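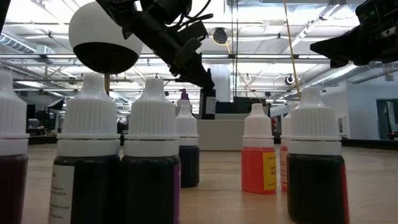 Why does an arm slow down when it comes near small objects, even if the path is free?
Because the planner keeps a safety distance around everything it believes is there, and when the belief is not sharp, this distance grows and the speed limit goes down with it.

I write a few posts about this, as I spent most of July on it. Our planner is called Dumlow. The perception part is called Lu. They did not talk well with each other.

Lu gives a pose for each bottle, and also a number for how sure it is. Dumlow was reading the pose and throwing away the number. Instead it used one fixed margin for all objects, 60 mm. With bottles standing close together, the margins overlap and there is no way in for the fingers.

First idea was to make the margin smaller. Please do not do this without looking at your errors first. White caps in front of a pale wall are difficult for our depth estimate, and the height of the cap was the worst value of all.

So now the margin comes from Lu, separate for each axis. Sideways it can be small, vertically it stays generous until the gripper has a better view. Wing-sze Su wrote the first version in one evening – I only changed the tests and broke it two times.

Second problem: two arms above one table. Each arm had its own copy of the world, and the copies were updated at different moments. One arm planned around a bottle at its old place. We now keep one shared copy with a version number, and a plan made on an old version is rejected.

I replayed 1498 logged plans with the new code. 4 were rejected for an old version where I could not explain why. Emmett Holloway thinks it is clock drift between the machines. I think it is my queue. We will see.

Dark liquid and dark fingers are also not a nice combination for the segmentation, but this is for another thread.

The replay tool is in the Zodanley repository, folder "replay". The readme is short, sorry. If you use it with more than two arms, please write me what happens – I have only tried with two.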